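# Drop table

A **drop table** is a small household table kept for the things people carry in and out of a room: bags, scarves, keys, gloves, folded cloths waiting to go back in a drawer. It is one of the most useful pieces of furniture a home can have, and one of the least written about. Most were sold as something else – a lamp table, a plant stand, a tea table – and became drop tables simply by standing in the right spot.

The name is recorded in the village of Ruddock, where the furniture shop Brodarard used it on its handwritten price tickets. In other places the same thing is called a bag table, a hall table or "the little table".

## Form

A typical drop table stands 70 cm high, which lets an adult put down a bag without stooping. The top is wood, often left plain, and the legs are slim. Many have rails or bars running between the legs or just under the top. These stiffen the table, and they make a splendid place to hang things: an umbrella, a tea towel, a strap.

Rounded ends on rails are much liked by owners. A square corner catches on knitted scarves and on the lining of coats, while a rounded one lets the fabric slide past. Old rails pick up small pale marks where rings, buckles and chains have knocked against them, and a good many owners would never dream of sanding them out.

## The cloth

A white or cream cloth is the traditional cover. It brightens a dark corner wonderfully, and it softens the sound of anything metal being put down. There are two customs about its length. The short cloth stops just over the edge of the top, leaving the rails clear, and the long cloth hangs well down the sides.

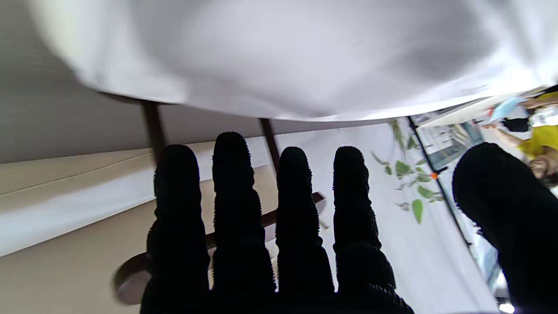

Lorraine Paewai holds out for the short one, and wrote to the compilers of this entry to say so: a long cloth gets dragged off with the first bag that leaves the house, and whatever was on the table goes with it. She pins hers at the back, where the pins don't show, and adds that a cloth with a bit of weight to it stays put far better than a thin one.

Supporters of the long cloth point to the hidden space it makes underneath, which will take a pair of shoes or a basket. Both customs are alive and well, sometimes in the same street.

## Bags

The bag is the chief guest of the drop table. Soft bags slump and need room to do it. Stiff ones can stand upright, provided the base is flat. Pale bags call for a little extra care, as dark polish and wax can rub off bare wood on to a light surface, and a smooth, glossy finish shows every smear. Wiping the table with a dry cloth before putting a pale bag near it is a sound habit.

Zips should be closed before a bag is put away, with the pull lying flat along the teeth. A zip left half open will in time set the opening into a curve, and coaxing it straight again is slow work.

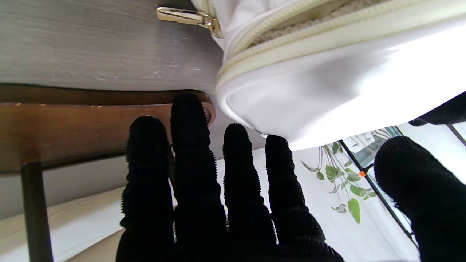
*White bag with a cream-coloured zip, by the brown rail of a wooden table.*

Hanging a bag from the rail is quick and handy, but only suits light ones. A full bag pulls the table towards the person reaching for it. The maker Zititz got round this with a small table that had a heavy bar set low between the legs, and 300 of them were made before the workshop moved on to stools. They turn up at house clearances and are well worth carrying home!

## Chains and straps

Metal chains are the liveliest part of the whole business. A fine chain looks marvellous lying in good light, and will tie itself into knots the moment it is dropped in a heap.

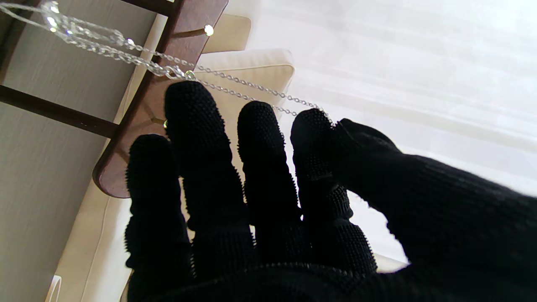 The best way to put one down is in a long loop, with the two strands side by side and not crossing. If it does knot, it should be laid on a pale cloth, where the links are easy to see, and loosened from the middle of the tangle. Pulling at the ends only tightens it. Chains that hang should hang from something smooth and rounded, never from a nail.

Leather straps prefer to be left in a wide curve. Folding them sharply leaves a crease that stays.

## Putting the cloth away

Covers are changed as often as the household likes, and a spare is usually kept close by. Thin cotton can be rolled, which gives softer creases than folding. Thicker cloths are easier to fold loosely and shake out before use. Tucking a finger into the fold and running it along the seam finds any pin that has been left behind, a tip passed on at the Soltell linen fair, where 2,000 cloths were laid out over nine days one August.

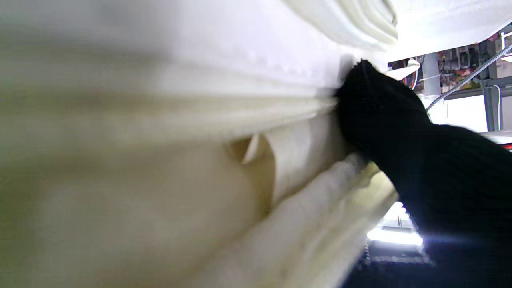
**Entry written by Saskia Hoani** | Last revised Sep 10, 2024

Cream cloths that have yellowed along the folds can be washed and dried flat, then refolded on a different line so that the same strip isn't always on the outside. Linen takes this treatment especially well and comes up beautifully.

## See also

- Lamp table
- Plant stand
- Table linen
- Chain strap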